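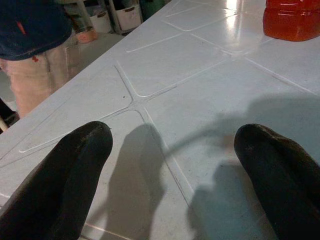

I've been making marmalade for more than 15 years, and since I started selling it at the Stistdale market I get the same questions over and over, so I've finally typed up my answers. I'm no expert! I learnt from my neighbour Wekesa Mugo, plus a lot of burnt saucepans. A few of you have asked about work surfaces too, and a white tiled bench with big glazed tiles is lovely for this because syrup wipes straight off the glaze, though you'll want an old toothbrush for the joins between them. Everything else is below, in no sensible order.

## Which oranges should I buy?

Sevilles if you can get them. They're bitter and full of pectin, and they give you that proper grown-up flavour. Navels will do at a pinch, but add a couple of lemons or it all tastes like lollies.

## How much sugar do you use?

For my basic batch it's 1000 g of fruit to the same weight of sugar, which is on the tart side. My mate Dardo Cabral uses nearly double and swears by it. We don't discuss it.

## Do I really have to soak the peel overnight?

I do. You can skip it and simmer for longer, but I've never liked the texture as much – it stays a bit leathery. Tie the pips and pith in a square of muslin and soak them in the same pot.

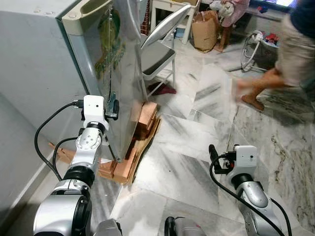

## How do I know when it's set?

Put a saucer in the freezer before you start. Drop a teaspoon of marmalade on it, wait a minute, then push it with your finger. If the surface wrinkles, take the pot off the heat. If it runs, boil for another few minutes and try again.

## Why has all my peel floated to the top?

You've jarred it too soon! (I did this for years.) Let the pot sit for 15 minutes off the heat, give it one gentle stir and then ladle it out.

## Can I fix a runny batch?

Usually. Tip it back in the pan with the juice of a lemon and bring it up to a rolling boil, testing as you go. If it still won't behave, call it syrup and pour it over ice cream – my brother-in-law Iason prefers it that way, the menace.

## Do you take jars back?

Please, yes, as long as they're clean and the lids aren't rusty. I go through 80 of them in a good September, so drop them at the stall whenever suits.

## Will you post to me?

Sorry, no. I tried it once and the parcel arrived in Stirkell sticky on all six sides.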